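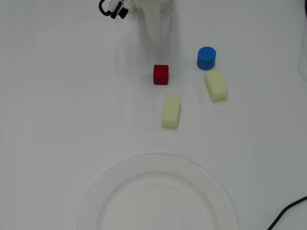 Sustuveck Demonstration Set: Frequently Asked Questions

What is in the set?
Recordings of a robot arm being driven by a person through short tabletop tasks. Each recording comes with the arm's joint positions, the gripper state and a one-line instruction such as "put the red cube on the plate."

How many recordings are there?
900 in the current release. Another 100 are held back for testing and are not in the download.

Which objects are used?
Cubes, cylinders, sponges and plates. Some layouts have two sponges of nearly the same shape, so the instruction has to say which one is meant.

Are failed attempts included?
Yes, since April. They are marked "fail" in the index file. Filter on that column if you only want clean runs.

Do I need to train on everything?
No. Start with 200 recordings of one task and check that your loader works.

Can I send in my own recordings?
Yes, if they use the Givex file format. Send at least eight runs per task, and move the objects between runs. Recordings with a missing instruction are returned.

Who do I contact about errors in the labels?
Zbigniew Gajewski. Include the recording number and the instruction as it appears in the index.

Last updated 2022-05-25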